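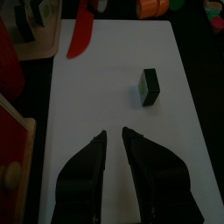
Groltinley Business Park, Danemley
Leasing and operations meeting, April
Called to order at 2:00 p.m. Prior minutes approved with one correction: the loading dock belongs to Building C.

## 1. Vacancy

Two suites remain open in Building B. Suite 9 is 1549 rentable square feet, ground floor, with its own electric meter. The second suite shares a meter with the hallway and can't be listed as separately metered until the split is done. The broker's listing sheet still shows the old figure for Suite 9. Leasing to send the corrected floor plan.

## 2. Skilex renewal

Skilex has asked for a two-year term with an option for two more. Open points:

- Base rent: tenant wants it flat in the first year. Management will offer flat rent for nine months.
- Signage: one panel on the monument sign, at tenant cost.
- Restoration clause: stays as written. 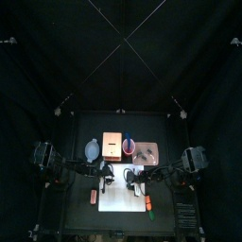 ## 3. Common area charges

The reconciliation for Building B is complete. Snow removal ran over budget and the trash contract ran under. Tenants will get statements with the May invoices. Yeom disputes its share of the HVAC service line. The lease caps that line at $2000 per year, and the draft statement went over the cap. Accounting to reissue it.

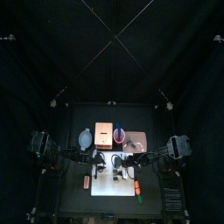
*Work surface, far side.*

## 4. Building systems

Roof drain on the north side of Building B cleared. The rooftop unit over Suite 9 needs a new contactor before the suite is shown. Two bids received for parking lot striping; the lower one leaves out the accessible stalls and will be sent back for revision.

Motion to approve the contactor repair. Seconded. Carried. 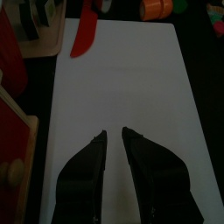 ## 5. Action items

- Leasing: corrected floor plan to broker; written counter to Skilex.
- Accounting: revised Yeom statement.
- Operations: meter split quote, revised striping bid.

Adjourned 3:10 p.m. Next meeting in May, same room.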